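Call for Participants: Household Cooking and Ventilation Study

The Tivinham Center for Housing and Health invites residents of Gemville and the surrounding county to take part in a study of everyday cooking habits and indoor air. Enrollment opens in November and will remain open until all places are filled.

Purpose of the Study

Most homes in the county were built before range hoods vented to the outdoors were required. Many residents cook with a recirculating hood, a window fan, or no ventilation at all. The Center wishes to learn how people in these homes cook on ordinary days, when they open windows or turn on fans, and how long cooking fumes remain in the kitchen and in the rooms next to it.

The findings will be used to prepare plain-language guidance for renters, homeowners and landlords. A summary will also be provided to the Gemville Housing Office for its review of the local rental code. The study is paid for by the Zepeda Fund for Community Health. The Fund has no part in choosing participants and will not receive any information that identifies a household.

Who May Apply

The Center is seeking 200 households. One adult in each household will serve as the main participant and will be responsible for the cooking diary. To be eligible, the main participant must:

Be 18 years of age or older
Live in Gemville or elsewhere in the county, and expect to remain at the same address for the length of the study
Prepare a hot meal at home at least four times in a usual week
Be able to read and write in English or Spanish
Have permission from the property owner if the home is rented and the lease restricts the placing of equipment

Both gas and electric ranges are eligible. Households in which any person smokes or vapes indoors cannot be included. Homes that will undergo painting, floor refinishing or kitchen remodeling during the study period are also excluded. Applicants who are unsure whether planned work would affect their eligibility should describe it on the application form.

Employees of the Center and members of their immediate families may not apply.

What Participants Will Do

Participation lasts six weeks. During the first week, two members of the field staff will visit the home to place a small air monitor in the kitchen and a second monitor in a nearby room. The visit takes one hour. Staff will measure the kitchen, note the type of range and hood, and review the diary with the main participant.

For the following four weeks, the main participant will record each hot meal in the diary. An entry consists of the start and end time, the cooking method, and whether a fan or window was used. Most entries can be completed in two minutes. Participants are asked to cook as they normally would and to make no special effort to ventilate the kitchen.

In the final week, staff will return to collect the monitors and conduct a short interview. Participants may decline to answer any question.

The monitors were supplied by Norkico and make no audio or video recordings. Each one plugs into a standard wall outlet and should be left in place until the closing visit. If a monitor must be moved or unplugged, the participant should note the date and time in the diary and notify the study office.

Compensation

Each household that completes the study will receive $200. Of this amount, $50 will be paid after the opening visit and the remainder after the monitors and diary have been returned. Households that withdraw early will keep any payment already received. Payment is made by check or prepaid card and may be considered taxable income.

Kitchen Layout and Home Visits

Homes of every size and arrangement are welcome. The Center is particularly interested in kitchens that open directly onto a dining or living area, converted basement units, and kitchens in older masonry buildings where adding a duct would be difficult. 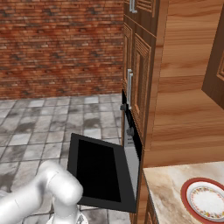 Participants do not need to clean, rearrange or repair anything before a visit. Staff will require clear access to the range and to one outlet in each of the two rooms. Pets should be kept in a separate room while staff are present. Visits are scheduled between 9 a.m. and 7 p.m., and an adult member of the household must be at home throughout.

Risks and Privacy

The study involves no medical procedures and no change to the home. Some participants may find the diary inconvenient. Names and addresses will be stored separately from study records, and each household will be assigned a code. Published results will describe groups of homes only.

Participation is voluntary. A household may withdraw at any time by notifying the study office. Taking part, declining to take part, or withdrawing will have no effect on any service received from the Center or from the Gemville Housing Office.

How to Apply

Application forms are available at the front desk of the Tivinham Center, Room 548, and at all branches of the Gemville Public Library. Forms may be returned in person or by mail. Applicants who need a large-print form, an interpreter or help completing the application may request assistance at the front desk.

The Center will accept up to 300 applications. If more eligible households apply than can be enrolled, places will be assigned by random drawing within each type of housing. All applicants will be notified in writing of the outcome. Those not selected may ask to be placed on a waiting list, which will be kept until the last opening visit has been completed.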